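Ute Lindemann keeps her packing table against the long wall of the stockroom, under a strip light, and she does most of her thinking there. She and her sister Ilse have run Laludach since June 2019, selling secondhand board games and card games out of a former shoe shop in Clirodow. The front room is the part customers see. The back room is where the boxes are.

"People bring us games in shopping bags, in suitcases, once in a baby bath," Ute said when I visited. "Everything gets opened. You can't sell a game you haven't opened."

The sisters have around 1000 titles in stock. Ilse does the buying and the checking, and Ute does the cleaning, the shelving and the mail. They grew up playing cards with their grandmother in Lill, and neither of them planned on a shop. Ilse was a bookkeeper for 19 years. Ute worked in the parcel room of a mail order company, and she says that job taught her most of what she uses now.

"I know what a box looks like after it has been dropped," she said. "I know which corner goes first. So I look at the corners before I look at anything else."

A game that comes in is laid out on a gray blanket and checked against the rule sheet. Ilse writes what is missing on a slip and puts the slip inside the lid. If a common piece is gone, a pawn or a die, she looks in the spares drawers. If a card is gone, the game usually goes to the parts shelf.

"Cards are the hard ones," Ilse said. "I can find you a pawn. I can't find you the seven of something from a set that was printed for two years and then dropped. A family will say it's all there, and they believe it, because they played without that card for so long they forgot it."

The boxes are wiped with a barely damp cloth if the surface is coated, and with a soft eraser if it isn't. Tape is left alone unless it lifts by itself. Ute tried taking old tape off with a hair dryer in the first year and lost the printing on several lids.

"I stopped that," she said. "A bit of tape doesn't bother anyone who wants to play. The collectors want it perfect, but we don't get many collectors."

Shelving was the other thing they got wrong at first. They stacked everything flat, the way it is done in most homes, and the lids at the bottom bowed. Now the larger boxes lie flat, no more than 7 high, and the slim ones stand on edge like books. The shelves are a system called Pluven, bought used from a pharmacy that was closing – the boards can be moved up and down without tools, and the sisters move them often.
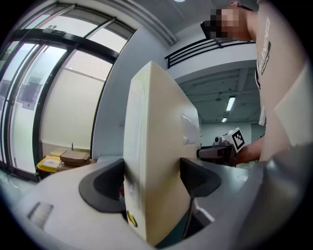
How do you keep the pieces from sliding around in a box that stands upright?

"Small bags for the loose pieces and a paper band around the cards," Ute said. "Then I fold a sheet of tissue on top so the lid presses on it a little. If I tip the box and hear something, I open it again."

Prices are low on purpose. Most games cost less than a pizza, and the most expensive one in the shop on the day I came was 59 euros. Ilse sets the price on the evening she checks the game and doesn't go back to it.

I asked whether they still play. Ilse said they play on Sundays, mostly the same two card games from Lill, with a deck that is short one card. They use a piece of cardboard for it.

"I should replace the deck," she said. "We have plenty in the back."

Laludach is open Wednesday to Saturday. Games for sale can be dropped off during opening hours, and larger collections by appointment.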